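Gripper comparison: frequently asked questions

August — posted by the Traltstead bench team

Print this page | E-mail this page

What is being compared?

Three hands on the same arm: the Kakier two-finger gripper, the Farouk suction cup and the Brisanau three-finger hand. The arm, the controller and the control settings stay the same for all of them.

Is this done on real hardware?

The first stage is all simulation. A hand that does badly there is not ordered. The second stage repeats a smaller set of grasps on the bench at Traltstead, and those results are listed on their own page.

How many grasps does each hand get?

Up to 3000 in simulation, then 309 on the bench. The bench number is odd because we dropped one batch after a cable fault and did not run it again.

Which objects do you use?

Ordinary kitchen and storage things. Plates are hard for most hands because they lie so low. Mugs can be taken by the rim or by the handle, and we score the two separately. Fruit, cans and small blocks are there for the easy end of the scale.

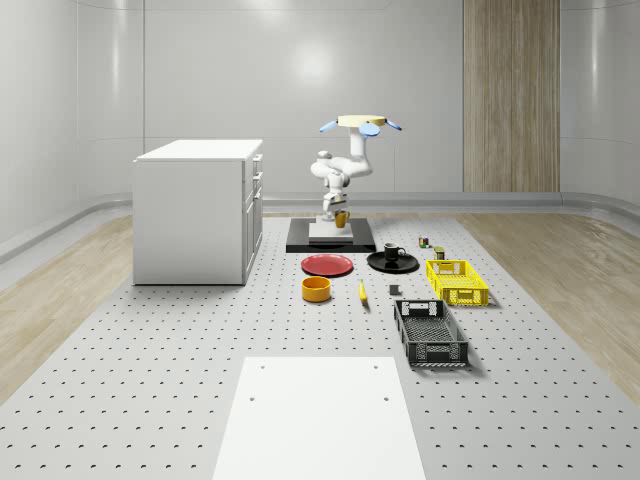
Crates are scored in a different way. A lift counts only if the crate stays level for the whole move, and a hand that hooks one side and drags it gets nothing. Suction did poorly on crates with mesh sides, as you would expect, and we have left those scores in.

Does the three-finger hand do better than two fingers?

On round things, yes. It centres a bowl or a can without much help from the planner. On flat things it was slower — 38 seconds for a plate on average, against 34 for the two-finger gripper — and it needs more clear space on every side.

Can I use a different controller?

You can, but your times will not match ours. Grasp success should be close if you keep the same approach speed and closing force.

Do you change the camera between hands?

No. The viewpoint and resolution are fixed. We did try a wrist camera with the Brisanau hand, but the fingers blocked too much of its view when open, so those runs are left out of the tables.

Can I have the scene files?

Yes. Write to the address on the contact page and say which simulator version you run. Older versions load the crates with solid sides, and the suction scores come out too high.

Contact us | Copyright Traltstead bench team | Back to top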